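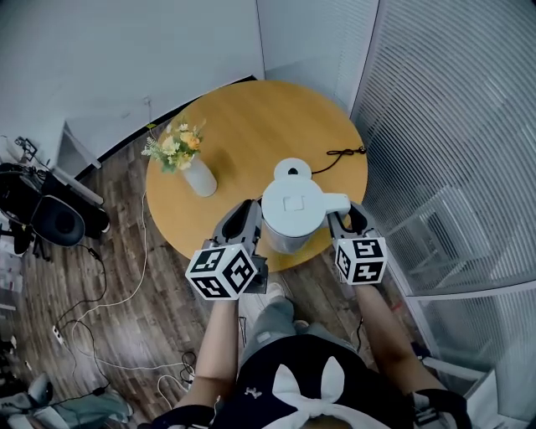

**How often should the shared kettle be descaled?**

Every six weeks or so in a hard water area, and every three months if your water is soft. Raltham is hard, so the kettles in our kitchens there need it more often than the one at Tevencombe.

A few notes for whoever has kitchen duty in November.

Descaling takes 21 minutes from start to finish. Fill the kettle halfway with equal parts white vinegar and water, bring it to a boil, switch it off and leave it for 14 minutes. Pour it out, rinse, then boil a full kettle of plain water and throw that away too. If you can still smell vinegar, boil a second one. Citric acid works just as well and smells less - use 2 tablespoons to a full kettle. There is a tub of it in the Dvorak Room cupboard, next to the tea towels.

Unplug the base before you wipe the table. Use a dry cloth on the base and the connector, and never put either one under the tap. The outside of the kettle can be wiped with a damp cloth once it has cooled.

Keep the cord looped so it doesn't hang over the side of the table. A white kettle shows tea splashes quickly, and a little baking soda on the cloth takes them off.

Flowers are welcome on the tea table, but please set the vase well away from the base and change the water at the sink.

Replacement lids for the Flillico kettles are on order and should take about 18 days. Until then, the two kettles with loose lids are on the top shelf and should stay there.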